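How do I stop losing my stuff every single morning?

marzipan_mo

OK so I need help from people who have their lives together. I have two kids, a job that starts at 7:30 in Tresham, and a brain that goes completely blank the second I walk in the front door at night. I come in with my arms full, the dog is going nuts, somebody needs a form signed, and wherever my hands happen to open, that's where my things land. The next morning I'm tearing the couch apart.

Last month I found my keys in the freezer bag drawer. I found my work badge in a boot (not even my boot!). My nine-year-old has started asking "where did you have it last" in exactly my mother's voice, which I did not need. And in September I paid $100 to a locksmith because I'd pulled the door shut behind me with the keys on the bathroom sink. He was very nice about it. I still think about that money.

I've tried hooks. I've tried one of those little beeping tags, but the beeping is so quiet I can't hear it over the dishwasher. I tried a basket from Dullska by the door and within days it was full of mail, batteries, hair ties, and one single glove, and my keys were in there too, technically, at the bottom, under all of it.

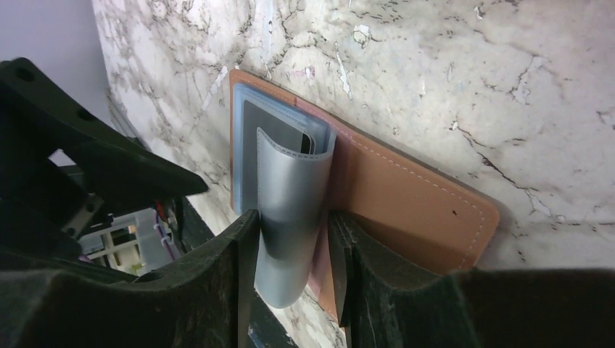
I guess what I'm asking is whether the trick is a better container or a better habit, and if it's a habit, how on earth do you get one to stick when you're this tired? My sister says everything should live out in the open where you can see it. She's big on contrast. Her whole thing is that a tan-brown leather wallet stood up against white marble is hard to miss, and a black one dropped in a black bag is gone forever. She may have a point, because my wallet is black and so is my bag and so is the inside of my car. But she also lives alone and doesn't own a dog. If I leave a wallet out at my house it turns into a toy, or it gets a cereal bowl put on top of it.

Also, we rent, so I can't go drilling into things. There's a narrow shelf in the hall and then the kitchen counter, and those are pretty much my choices. Help!!

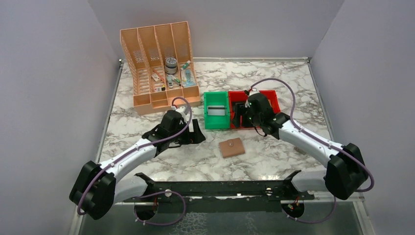

Noeline Tamihana

Oh, I could have written this. Mine was the car keys in the laundry hamper, and I ran them through the wash.

The basket is your trouble. A deep basket by the door is a trash can with nicer manners, and everybody in the family will treat it that way. You want something shallow, so shallow that mail won't sit in it nicely and slides off. I went to a flat dish and it changed my mornings. Keys, wallet, badge, that's all it can hold. When someone puts a battery on it, it looks wrong right away and I move it.

The other thing is where you put it, and I think this matters more than what you buy. Don't pick the spot you think you ought to use. For a few nights, don't change a thing, just notice where your stuff lands by itself. With me it was always the kitchen counter by the toaster. I'd been fighting that for years with a very cute hall table that I never used once for its purpose (it has a fern on it now). So I gave up, cleared the toaster corner, and put the dish there. I already had the habit, I only had to put something under it.

For the kids I did stackable pieces, a bigger one on the bottom for school things and a smaller one on top for whatever has to go back in the backpack that night.

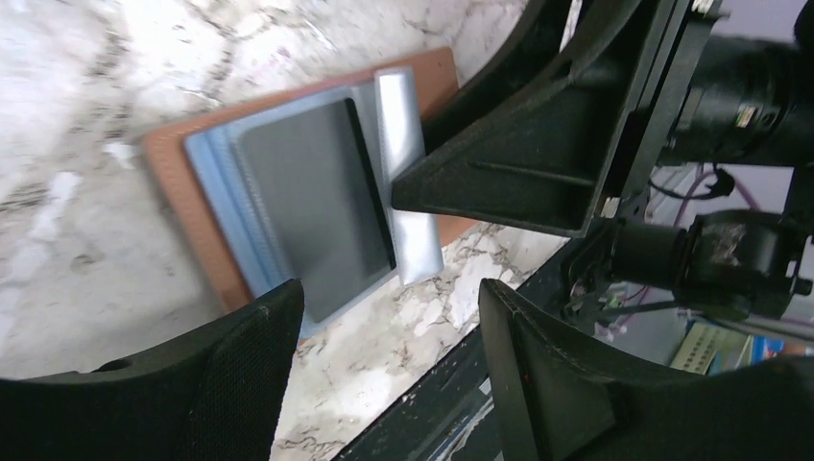
They each got their own color, and I let them pick, which took an entire afternoon in Seidel and a small fight over the last green one. Worth it though, because now when a library book is sitting in the wrong color they rat each other out before I even see it. I do a quick sweep after supper. Anything that isn't theirs goes on the stairs. It won't go perfectly, and we still have bad weeks, especially right after a vacation. I just start over the next night and don't make a speech about it.

As for the locksmith, get a spare cut and give it to a neighbor. Do that this week, before you buy any trays at all.

plumbob77

get a lanyard. wear it. done

I don't get why people make this so complicated, I've worn my keys around my neck since I drove deliveries for Tanano and I have not lost them one time. my wife says it looks dumb

gracie_in_socks

I'm with Noeline on the shallow dish, but I'd add that if you have a lot of small categories (I do, I have meds and two pairs of glasses and hearing aid batteries) then one dish gets messy fast. I use an organizer with separate places in it and each thing has its own spot. The good part is you can tell at a glance what's missing. If the glasses spot is bare at bedtime I go looking THEN, in my slippers, with nowhere to be, instead of at 6:50 in the morning with my coat on.

I keep mine out on the counter, nowhere near the edge, because I also have a dog, and he's tall. And please don't buy one with a lid! A lid means you'll set things on the lid. Ask me how I know.

Oh, and your louder beeper problem: I stuck mine to a metal cookie tin lid and it rattles. Not elegant, but I can hear it from upstairs.
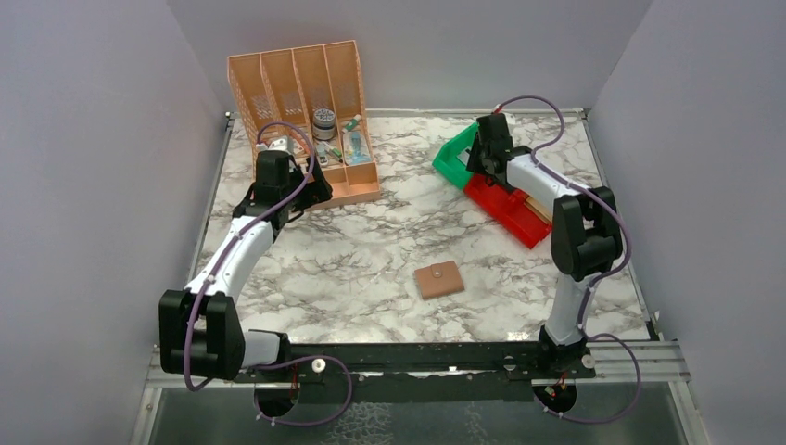
Tan organizer on a marble-patterned top

marzipan_mo

Thank you all!! I watched where I put things last night and it was on top of the microwave. The microwave! I never would have guessed that. Dish is going up there tonight, and I texted my neighbor about the key. Not doing the lanyard, sorry plumbob.

Related posts
Best no-drill hooks for renters?
How do you handle school papers without losing your mind
Dog keeps stealing gloves off the radiator
What goes in a junk drawer and what doesn't
Spare key: neighbor, lockbox, or under a rock?
Getting kids to pack their own backpacks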